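November, bread staling notes, second batch

Flour from Punalness again, same sack as last time. Water up a little, salt unchanged. Dough felt slack after the first rise and I gave it one extra fold. Elvia thinks the yeast is getting old. New packet on order.

1. Bake
Loaf scaled at 900 g, 50 minutes in the small oven. Crust darker on the door side. Turned the next one halfway through, which helped. Cooling rack is bent, please don't stack on it.

2. Cutting and storage
Cut after a full night on the rack. Paper bag for half the pieces, closed tin for the rest. The tin pieces keep a softer crust but the crumb goes gummy, and Ghazala scored them lower on chew. Each piece comes out of storage on its own and goes to the white table for tasting. Blue plate as usual.
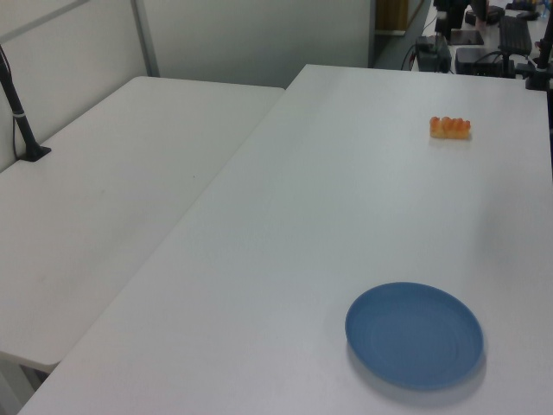

3. Press test
Reading of 241 on the first paper bag piece, which looks too high. Repeated it after zeroing and got almost the same. Loan to check the spring before we believe either one.

4. To do
Label the tins with the hour, not just the batch letter.
Try a lower water batch, 8 pieces only.
Ask Định where the good bread knife went.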